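Chapter 3
What a Label Promises

Most of us learned to trust packages before we learned to read them. A child who can't spell "vitamin" knows which shelf the cereal is on and which bottle is only for grown-ups. By the time we are able to check what a package tells us, we have mostly stopped looking.

This chapter is about claims made on and around everyday goods: who makes them, what they are supposed to mean, and how much of that meaning holds up. I should say at the start that I don't think very much of it does.

Figures 3.1 to 3.3
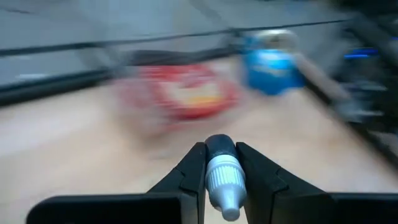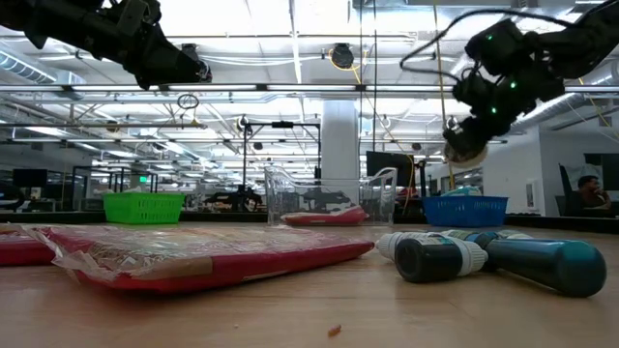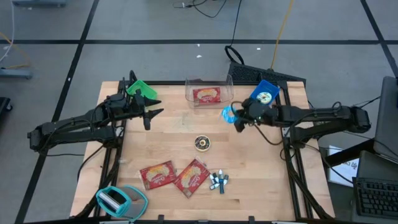 Razia Dhanial, reading a draft of this chapter, objected that I was being unfair to the people who write labels. Most of them, she wrote in the margin, are trying to fit a legal notice, a list of contents and a sales pitch into a space the size of a postage stamp, and the sales pitch is the only part the customer ever thanks them for.

I accept the point about space. I am less sure about the rest. When a company has room for only a few words, the words it keeps tell us what it cares about. Take the word "natural." It takes up very little room and appears on soap, crackers and cat litter. Ask what it rules out and you will usually be told something vague about quality. A word that rules out nothing can't be broken, and a promise that can't be broken isn't worth much to the person relying on it.

Older sellers were no better. A handbill from the market town of Herkstead, dated 1724, offers a cordial good for gout, low spirits, worms and "all complaints of the season." It doesn't say which season. The seller did give the address of his shop, so an unhappy buyer at least knew which door to knock on.

The modern version of the handbill is the survey. "Nine in ten users noticed a difference" sounds like a finding until you ask how many users there were, what they were asked, and whether anyone went without the product for comparison. In the Stallow study, which we take up in Section 3.2, 700 shoppers were shown a claim of this kind for a hand cream. Only 60 of them asked to see where the number came from. The authors, Kravets and Barrios, call this a sign of healthy confidence in the market. I read the same table and come away with a different opinion, and you should look at it yourself before siding with either of us.

There is a weak spot in my own position, too. If shoppers questioned every claim, no one would get home before dark. Some trust is needed just to buy lunch. The harder question is where to spend a limited supply of doubt, and the standard advice ("read the label carefully") doesn't help much, as it assumes the label is where the answer is.

Before going on to Section 3.1, pick one thing in your kitchen or bathroom and copy out every claim on it. Mark the ones that could be shown to be false. Keep the list. You will need it for the exercise on testable claims.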